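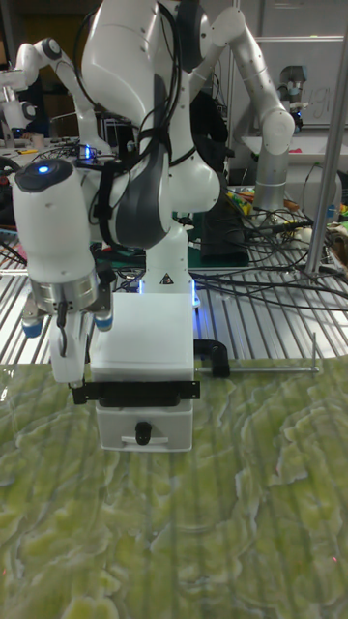 How to Clean and Dry Your Hearing Aids Every Evening

By the Borkowska Hearing Center, Rostbridge
April

A hearing aid spends the whole day in a warm and humid place. Wax and sweat go into the small openings, and after some weeks the sound becomes weak. Many people who visit our office in Rostbridge think that their device is broken, but it only needs cleaning. The work takes a few minutes in the evening, and I recommend doing it at the same hour, for example at 9 p.m.

What you need

A soft dry cloth, the small brush that came with your device, a wax pick, and a drying cup with a fresh capsule. Please do not use alcohol, baby wipes or water on the device itself.

Step 1. Wash your hands and dry them well. Put a towel on the table, so that the device falls softly if it slips.

Step 2. Open the battery door. If you have a rechargeable model, turn it off.

Step 3. Wipe the whole device with the dry cloth. Clean your cloth often, otherwise you put yesterday's wax back.

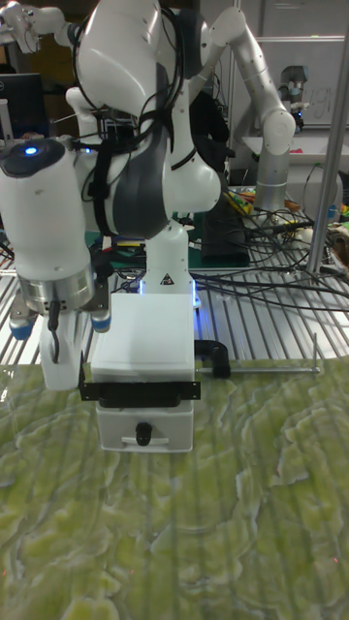

A small white drawer cabinet on a green marbled tabletop.

Step 4. Hold the device with the sound opening facing down and brush it gently. In this position the loose wax falls out and does not go deeper. Brush the microphone openings too, but do not push anything inside them.

Step 5. If you have custom molds with tubes, take the mold off the device once a week. Only the mold may be washed, in lukewarm water with a little mild soap. Blow the water out of the tube and leave the mold overnight before you connect it again.
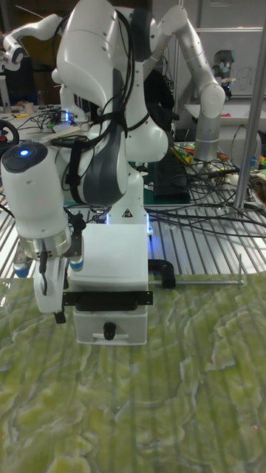 Step 6. Put the device in the drying cup with the battery door open and close the lid tightly. Take the battery out first and keep it outside the cup. Rechargeable models go in the charger, unless your manual allows the cup.

When to change the wax filter

Change it when the sound is weak after cleaning. Use the correct filter size for your model, and never put an old filter back. If the new filter does not help, bring the device to us. At our Dirnemport office you can come without an appointment until 4 p.m.

Recent articles
Batteries: how to store them in summer
Wearing glasses and hearing aids together
Your first month with the Pasura drying cup
Phone calls with hearing aids: settings to try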